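研究会だより 第4号
2019年7月17日

戦後処理と議会同意 ― 条約前文の「了解事項」をどう読むか

前号で予告したとおり、今回は講和後の二国間取極における議会同意の範囲を扱う。報告者はChing-wen Shek氏、論題は「行政取極の累積と同意権の空洞化」である。以下は編集担当による要約で、報告原稿の全文は会員用書架に置いた。引用の際は原稿の頁を示されたい。

報告の出発点は、条約と行政取極の区別が国内法上の手続の区別にすぎず、国際法上の拘束力には差がないという、教科書では一行で済まされる命題である。Shek氏はこの命題を争わない。問題とするのは、同意手続を経た本条約の前文または附属書に「細目は両政府間の了解による」とする文言が置かれた場合、その後に積み上がる了解事項のどこまでが当初の同意に含まれるかという点である。

氏は了解事項を3類型に分ける。第一は本条約の文言を技術的に補うもの、第二は本条約が予定した選択肢の中から一つを確定するもの、第三は本条約に定めのない義務を新たに生じさせるものである。第一類型に再度の同意が不要であることに異論は少ない。第三類型に同意が必要であることも、理論上は広く認められている。実務の大半は第二類型に落ちるが、その境界は起草者の用語の選び方によって左右される。「調整」と書けば第一類型に、「合意」と書けば第二類型に、「約束」と書けば第三類型に見えるという程度の差であり、内容の差と一致しないことが多い。

この指摘自体は新しくない。新しいのは、氏が財政負担を境界の指標に用いた点である。すなわち、ある了解事項が単年度の歳出権限の枠内で履行できる場合は第二類型以下と推定し、後年度の負担を伴う場合は第三類型と推定する。推定を覆す責任は政府側に置く。予算の審議と条約の審議を切り離してきた従来の学説からは当然に反論が予想される。討論でもこの点に時間が割かれた。
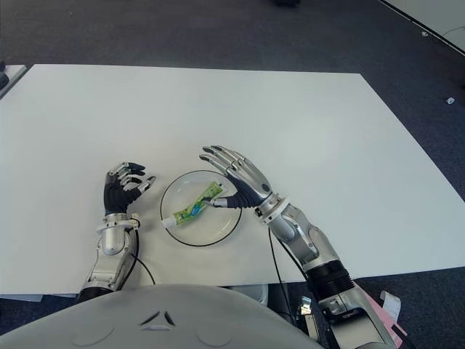 反論の第一は、財政負担の有無が義務の重さを表さないというものである。基地の使用、領空の通過、情報の提供などは、支出をほとんど伴わずに重大な拘束を生じさせる。財政指標のみを用いれば、最も政治的に重い取極が最も軽い類型に分類されることになりかねない。Shek氏はこれを認め、財政指標は十分条件であって必要条件ではないと答えた。後年度負担があれば同意を要するが、負担がないことは同意を不要とする理由にならない。原稿の第3節にはこの限定が明記されていないため、改稿時に加えるとのことである。

反論の第二は、同意の時期に関する。了解事項は交渉の途上で断続的に成立する。すべてを事前の同意にかければ、交渉当事者は相手方に対して確定的な発言ができなくなる。これに対して氏は、事後の承認で足りる場合を認めつつ、承認が得られなかった場合の効力を了解事項の本文に書き込むことを求めた。書き込みがない場合に効力がどうなるかについては、参加者の間で見解が分かれた。手続の瑕疵は明白な場合に限って対外的効力に影響するというのが通説であるが、何が明白かを相手国の側から判断することは難しい。

反論の第三は資料の問題である。冷戦初期の了解事項には、成立後も長く公表されず、存在が関係省庁の内部文書からしか確認できないものがある。議会が存在を知らない取極について同意の範囲を論じても実益に乏しいという意見が出た。報告者は、非公表の取極を議論から除けば、残る資料は同意手続に乗りやすいものに偏ると述べ、むしろ目録の整備を先に行うべきだとした。目録に載せるのは件名、成立の日付、所管、根拠条項の4項目とし、内容の公開とは切り離す。この案は研究会として引き取ることになった。

目録の作業状況を記しておく。現在の作業用一覧には1126件が登録されている。このうち850件については根拠条項が特定できた。残りは、件名に本条約の名称を含むが条項への言及がないもの、交換公文の附属書簡に含まれ独立の文書として数えるべきか決めかねるもの、および写しの日付が原本と一致しないものである。附属書簡の扱いについては、当面は親文書に従属させて枝番を付す。独立に署名があるものだけは別件とする。

分類記号は従来のHekard方式を維持する。Fornham文庫の旧目録は年次順で、類型による検索ができないため、対応表を介して読み替える。対応表の初版には、同一文書に二つの記号が付いた箇所が残っている。気づかれた方は、記号と文書の件名を並べて編集担当までお知らせいただきたい。記号のみの連絡では照合できない。

語の統一についても決めた点がある。「了解覚書」「合意議事録」「往復書簡」は原文書の表題に従い、相互に置き換えない。本文で総称する場合は「了解事項」を用いる。「密約」の語は、引用文中を除いて目録では使用しない。非公表であった事実は備考欄に記し、公表の時期が判明していればその年を添える。

なお、報告の末尾で触れられたChung論文とPletetti論文の関係について補足する。前者は立法府の同意を主権行使の一部とみる立場、後者は行政府に対する事後統制の手段とみる立場として並べられることが多い。しかしPletetti論文の後半は、戦争状態の終結に関する取極を例外として扱い、この範囲では前者とほぼ同じ結論に達している。対立として引用する場合は前半部分に限るのが正確である。前号の文献案内で両論文を単純に対置した記述は、この趣旨に沿って訂正する。

次回は10月に開く。議題は占領期の行政命令が講和後も効力を保つ場合の根拠規定で、報告者は調整中である。経過規定の文言の比較を中心とするため、各自が扱う取極の経過条項を手元に用意されたい。翻訳ではなく正文を用い、正文が複数ある場合は、相違する箇所に印を付けておくこと。目録の修正意見は次回の案内を発送する前まで受け付ける。

(編集担当)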